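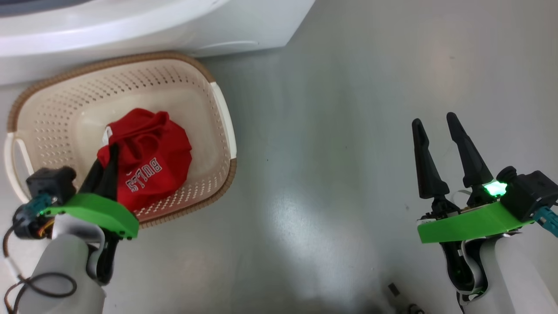

Our household handling code is finally out, and I get to be the one who tells you about it! I'm Isla Moffat, I look after practice and safety at Flovow, and for longer than I'd like to admit I've been the person in the building who asks "but what is the other arm doing?" It's a fair question for any two-armed robot working near a washing machine. With the left gripper pinching a fold of a red Bulls shirt in the basket, the right one is up over the floor, open and empty, well away from the laundry. Our new code calls that a parked hand, and it gets a whole section to itself.

FOR IMMEDIATE RELEASE
Zonholm, January 31, 2018

Flovow publishes free good practice code for robots handling household laundry

The full name is the Flovow Code of Practice for Two-Arm Laundry Handling, but everyone here calls it the basket code, and I've given up correcting them. It covers what a robot with two arms and simple two-finger grippers should and shouldn't do when it moves clothes between a basket and a front-loading machine. It's free to download and free to copy, and you can paste bits of it into your own procedures without asking us first. (Do tell us if you change something, though. We're nosy.)

Why laundry? Clothes are floppy, they catch on things, and the job puts a moving arm next to a swinging door in a place where people walk about. A lot of the guidance we'd been working from was written with fenced-off cells in mind, with rigid parts arriving in the same spot each time. A T-shirt does no such thing. We kept writing our own little rules on sticky notes, and at some point the notes needed to become a document.

We wrote the first draft in October and sent it out for comment. I expected a polite handful of replies. We got 274 comments, some of them very long, and one that was mainly a complaint about our use of the word "garment." I read them all. The complaint was right, by the way, and the code now says "item" wherever it might equally mean a sock or a towel.

The part people argued over most was the door. The draft simply said that the robot should open the door before loading. Well, yes! But what counts as open? The published version says the door must be swung fully back and checked before either arm carries an item toward the drum, and that the check has to be repeated if anything has touched the door in the meantime. It also says a robot must never pull against a locked door. If the door doesn't release at the normal force, the arm backs off, waits for as long as the machine's own instructions ask, and tries once more. After that it stops and calls a person over.
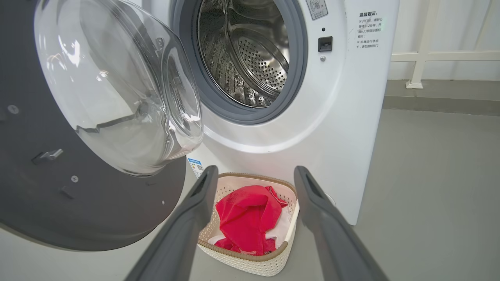

The second big argument was over empty drums. Ningsih Tarigan, who runs our test room, wanted a look inside before every load, including the ones where the robot had only just emptied the machine itself. I thought that was overdoing it. We went back and forth for most of a week, and she won, mostly by being patient with me. So section four now asks for a check of the drum before the first item goes in, every time, with the result written to the log. It adds a few seconds. I've stopped minding.

"People worry about the big fast movements, and they should, but most of what I write up is slow," Ningsih says. "A sleeve trails over the rim of the basket, the arm keeps going, and now the basket is coming too. I wanted the code to spend its pages on that kind of thing."

And it does. The section on lifting is the longest in there. It asks for a short first lift and then a pause, so that a snag shows up while the item is still close to the basket. It asks for a limit on pulling force, set by whoever runs the site, and a plain rule for what happens when that limit is reached — open the fingers, move the hand straight back, look again. We tried the short lift with 100 dry items and then 100 damp ones before we put it in writing, and the damp ones changed our minds about how long the pause should be. The code gives our setting as a starting point only. Your arms, your fabrics and your floor will be different from ours.

Then there's the parked hand. A hand that isn't being used should be open, empty and held where it can't reach the basket, the door or a person bending down without first making a deliberate move. We ask for the parking spot to be fixed and named in the program, so that anybody on the floor can learn it in a minute. We also ask that the working hand finish or let go before the parked one comes back in, unless the job truly needs both. Folding a sheet does. Picking up a shirt doesn't.

I should mention where the evidence came from. We went through 1079 logged pickups from our own test room in Zonholm and from the workshop at Cemholm, where the team kindly let us read their notes, including the embarrassing ones. Sakamoto, who have been a customer of ours since the early days, walked through the draft with the staff who stand next to the robots all day. That visit gave us the page on cables, which I'd left out completely. Cable loops near the forearm now have to be checked through the whole reach of the arm, down to floor level, with a basket in place. Thank you, Sakamoto, and sorry for the state of the first draft.
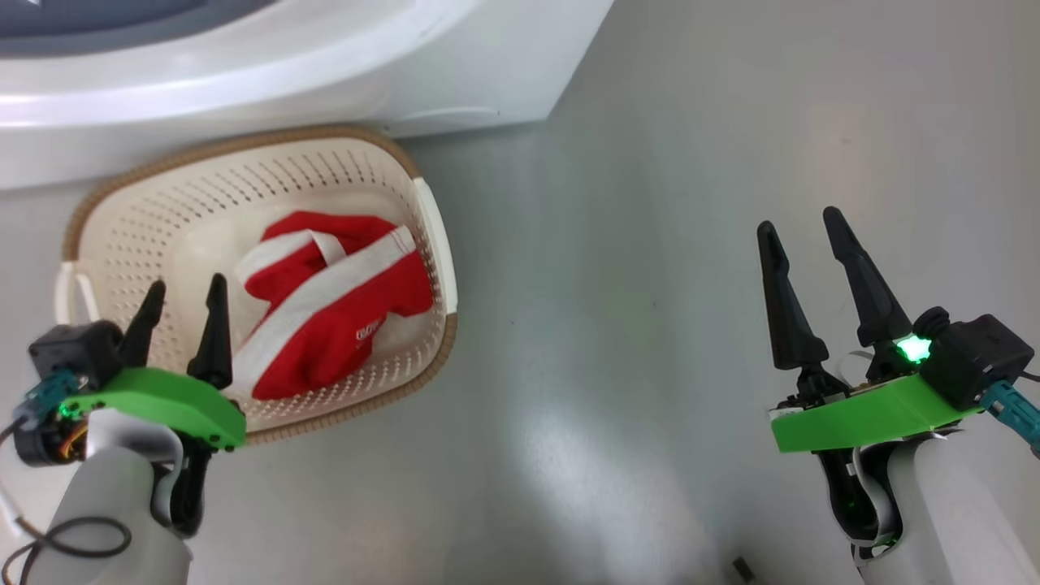

Left gripper open at the basket, right gripper held out over clear floor.

A few things the code leaves out, so you don't go hunting for them. It doesn't cover dryers, top-loaders or anything involving detergent. It doesn't replace your own risk assessment or the law where you are, and following it doesn't earn you a badge or a certificate. We talked about a badge. I was against it, and I still am, because we'd be marking our own homework.

What you do get is the code itself, a one-page version for the wall, and a blank log sheet with room for the door check, the drum check, the item, the force setting and whatever went wrong. Please fill in that last box. The Cemholm log was the most useful thing we read, and it was useful because people there wrote down the dull failures along with the dramatic ones.

If you run a small site and only have time for one page, make it the one on stopping. It says who may stop the robot (anyone), how the arms should behave when that happens, and what has to be looked at before it starts again. It also deals with the awkward case of a hand that's stopped while still gripping something. Don't yank the item out! Support it, release the fingers with the control, then clear it.

We'll review the whole thing in October and the comment form is open from today. Dryers are top of my list, and Ningsih has already started a folder on fitted sheets.

About Flovow
Flovow is based in Zonholm and develops handling routines and working procedures for two-arm robots in laundries and homes.

Press contact
Isla Moffat, Practice and Safety, Flovow, Zonholm. Printed copies of the wall page are available on request. Visits to the test room can be arranged with Ningsih Tarigan, and please wear closed shoes.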